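Wk 9 - Budgeting a two-arm cell (notes, S. Tveit)

Last time: quotes. Today what the quotes leave out.

Arms are the easy line. Hands are where plans slip. Drollent quote = arms only, hands, wrist cameras and cabling all seperate. Calex bundles them but 13 wk lead time. Order by March or forget it.
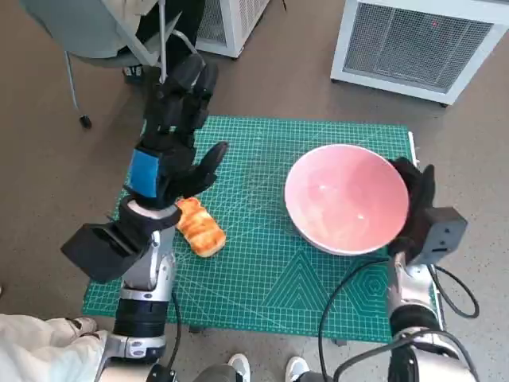

Fig. 3. Bowl and bread roll on a cutting mat, right hand gripping the rim.

Price the small stuff too: mat, props, spare cables. Cheap, but put it in. Rule from Zofia Dudek's costing sheet: hold back 30% of hardware for spares + repair, fingers first. Most student plans had zero.

Floor space, power, staff hours - own lines, not "misc".

For next wk: redo your Jitier plan w/ hands as a seperate line. One page. Bring the lead times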